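Gorano Two-Arm Teaching Station

Equipment for recording manual tasks by remote control

Overview

The Gorano teaching station is a bench-mounted unit with two robot arms, intended for teams who need to show a robot a task and keep a full record of how it was done. An operator guides a matching pair of lead arms by hand, and the working arms follow. Joint positions, gripper opening and camera views are stored together for every attempt.

The station is supplied by Humphreys and assembled at the company's workshop in Ziltomville. It is suited to university laboratories, training centres and product teams working with cloth, packaging and small household goods.

Working arrangement

Both working arms are fixed to an aluminium rail at the front of the bench. Each has its own mounting block, and the spacing between them may be altered with hand tools. The lead arms may be placed at the same bench or in a neighbouring room, provided that the operator has a clear view of the work, either directly or on a screen.

Taking garments from a rail is among the tasks most often requested by customers. It requires both arms to act at different heights, and the cloth seldom hangs in the same way twice. In the garment layout, the left gripper can take hold of a thin wire hanger on the rod while the right gripper holds a hanger with a turquoise t-shirt clear of it.

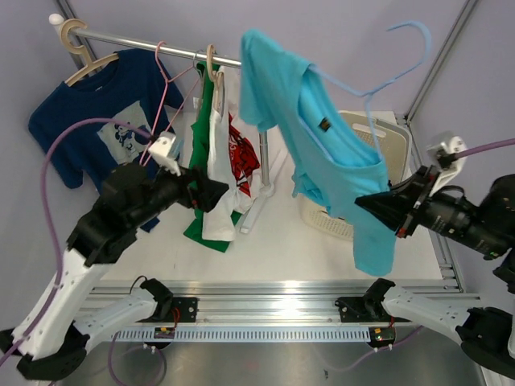 Garment handling kit (part 1131)

The kit adds a chrome clothing rod, a support pole with base foot, and a white tabletop platform to the standard station. Hangers are not included. Customers are advised to record with several types, as wire and plastic hangers call for different grips and a robot shown only one type may do poorly with the other.

Guiding by hand

Where remote control is not wanted, the working arms may be switched to free movement and guided directly. This method is slower and places the operator's hands in view of the cameras, but it is useful for teaching a single position or for correcting the end of a movement. Free movement is available on one arm at a time.

Recording software

The station is supplied with Grinidix, which starts and stops each recording by foot pedal. Attempts may be marked as complete, partial or rejected, and notes may be added before the next one begins. Files can be replayed on the arms at reduced speed for checking.

Supply and support

Working arms: 2
Lead arms: 2
Cameras: 3
Foot pedal: included
Operator licences for Grinidix: 5
Warranty: 2 years, parts and labour

Installation includes a day of operator training at the customer's premises. Enquiries regarding training, spare gripper fingers or changes to the rail should be addressed to Ieuan Morgan, Technical Sales, Humphreys. Orders placed before the end of April will be delivered with the current version of the lead arm handles.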